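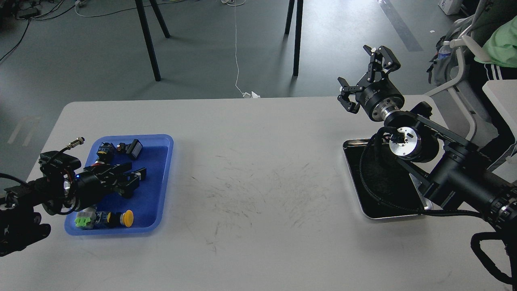 The two-arm station with the blue parts tray and the steel tray.

27th January
By Josefina Leiva

Progress report to the Eldale fund: sorting of switch parts with two arms

This report covers the work since August, and mainly the fault which stopped us for 17 days. I write it in some detail, as Iolo Parri asked for it when we spoke by telephone.

The task has not changed. Push buttons, switch blocks and terminal blocks must be moved from the blue tray to the lined steel tray, with one arm on each side of the table. The control program is still Graltura, with our own additions.

The fault was in the left arm. During a long run the gripper did not open at the release point, although the program recorded that it was open. The arm then continued to its next position with the part still held, and pressed it against the rim of the tray. The operator used the stop button. No person was hurt. One terminal block was broken and one gripper finger was bent.

At first we suspected the motor, and we lost some days with this. The real cause was that the program accepted the "open" command as proof of opening and did not read the finger position. When a message was lost on the cable, no alarm was given. The right arm had the same weakness, so both arms were taken out of service until the correction was ready.
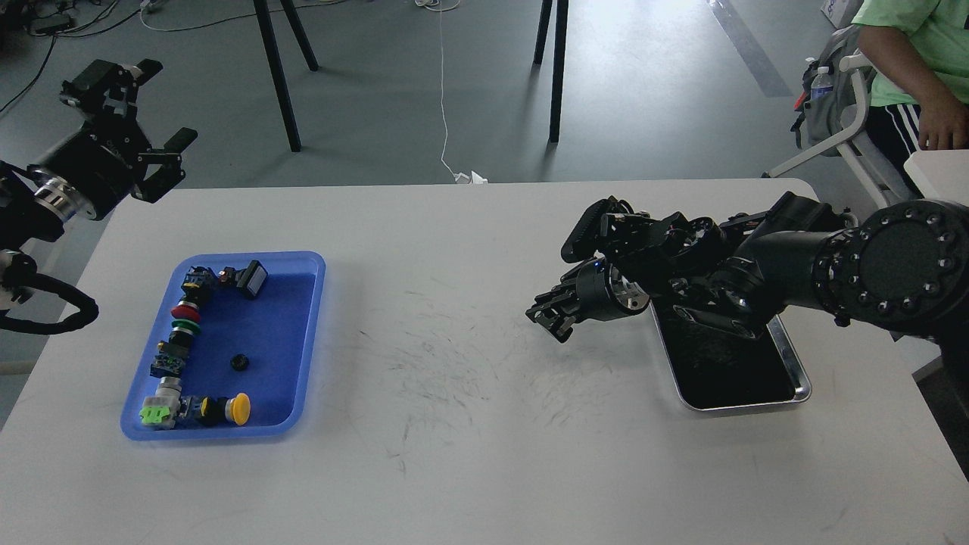

Both arms at the table, with the mixed parts in the tray.

The program now reads the finger position before each movement away from a tray. If the position is wrong, both arms stop. We have also replaced the cable of the left gripper and lowered the pressing force limit. After the correction we made 2000 open and close cycles without parts, and the check stopped the arms 17 times. In all of these cases the fingers were really not at the correct position, so I consider the check reliable, but the number is too high. Eshun, who supplied the cable, will examine the old one.

The mushroom-head buttons remain difficult when they lie on the side, and this work is now two weeks behind the plan. I ask for permission to move the Plodness demonstration to a later date. The cost of the repair is covered by the present budget.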